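Buying the Means to Collect: Why Small Organizations Should Read the Service Terms Before the Hardware Sheet

By Renzo Pagano

Until recently, an organization that wished to teach a robot arm to carry out household work had to own the arm first. Recordings were made by steering the machine itself, slowly, in a laboratory, under the eye of a trained operator. Hand-held grippers have changed that arrangement. A person now holds the fingers that a robot would otherwise hold, performs the task at a natural pace, and leaves behind a record that can be used for training later. The equipment has become light enough to carry from one home to the next, and a market has formed to sell it.

The Astura kit, offered by Girnow under a yearly service agreement, is among the products our members ask about most often. It is sold as a complete package: a pair of grippers, a wearable pack, software, and remote support during working hours. Piras sells a comparable pair of grippers without the service. This essay argues that the choice between the two has been framed wrongly, both by the sellers and by those who buy from them.

Most purchasing discussions begin with the fingers. Buyers compare how wide they open, how much they weigh, and how long the batteries last. These are proper questions, and the answers are easy to obtain. They tell a buyer very little about the first month of use. In the trial that our office arranged at Zullusby, the operators learned to handle the grippers within a morning. The time went elsewhere: into setting up rooms, checking the tracking, charging the packs, naming the sessions, and deciding which recordings were fit to keep.

Of 837 recordings made during the trial, 100 were set aside before anyone attempted to train with them. Few of these had failed because of the hardware. In most cases the operator had started before the tracking was ready, had turned so that the markers could not be followed, or had labeled the session under the wrong task. Each of these faults can be corrected by clear instructions and prompt review. None is corrected by a stronger motor or a lighter shell. 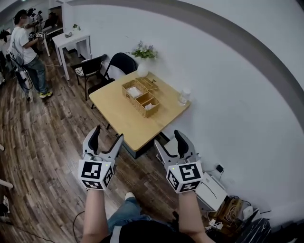

Paired hand-held grippers with marker cubes at a table with a wicker organizer. A second operator stands in the background with a gripper device.

The domestic setting deserves particular attention. A table in a lived-in room, with napkins in a basket and a glass standing near the wall, asks more of an operator than a cleared bench does. There are chairs to step around and cables to keep out of the way. Where two people record in the same room, they must agree on where each will stand and which way each will face. The printed guide supplied with Astura gives four pages to the assembly of the grippers and a single paragraph to the room. We consider this the wrong balance, and we have said so to Girnow in writing.

The company's support service goes a considerable way toward making up for the guide. Questions sent in the morning were generally answered before the end of the day, and the replies came from staff who had plainly used the equipment themselves. On one Monday, when a pack would not pair with its grippers, a technician stayed on the line until recording could resume. An organization without an engineer on its payroll could not have solved that problem alone. The Piras product, bought without service, would have left the same organization with an idle set of tools and a written manual.

It does not follow that every buyer should sign the Girnow agreement as it stands. Two of its provisions call for caution.

The first concerns the recordings. Under the standard terms, all sessions pass through the company's servers for quality review, and the company may retain copies for the improvement of its software. For recordings made on a factory bench, this may be acceptable. For recordings made in homes, where other people may come into view and where private belongings lie on tables and shelves, it is not sufficient to say that the data will be handled with care. The agreement should state how long copies are kept, who may view them, and how a household may ask for their removal. At present it is silent on the last point.

The second concerns the end of the service. Should a buyer decline to renew, the software continues to record but no longer exports to the open format. The buyer is given seven days in which to retrieve earlier sessions. That period is too short for an organization of any size, and it places the buyer in a weak position when the renewal price is discussed. We recommend that members request a longer period before signing, and that they make their own copies every week in any event.

There is a broader matter as well. Public bodies and small nonprofit groups have begun to treat collection kits as they once treated office printers, as items to be chosen by price and specification and then forgotten. A kit of this kind is closer to a program of work. It requires people who are paid fairly for repetitive tasks, rooms whose occupants have agreed to the recording, and a supervisor with the authority to discard poor material. A budget that covers only the equipment will produce boxes of equipment and very few usable sessions.

Our advice to members is therefore to set the staffing plan first and to ask for prices second. Those with technical staff may find the Piras grippers adequate and should be prepared to write their own procedures. Those without such staff will be better served by Astura, provided that the terms on retention and export are amended. Girnow has indicated that a revised agreement will be issued in September. Members who are able to wait should do so, and those who must purchase sooner are asked to send the draft contract to this office before it is signed.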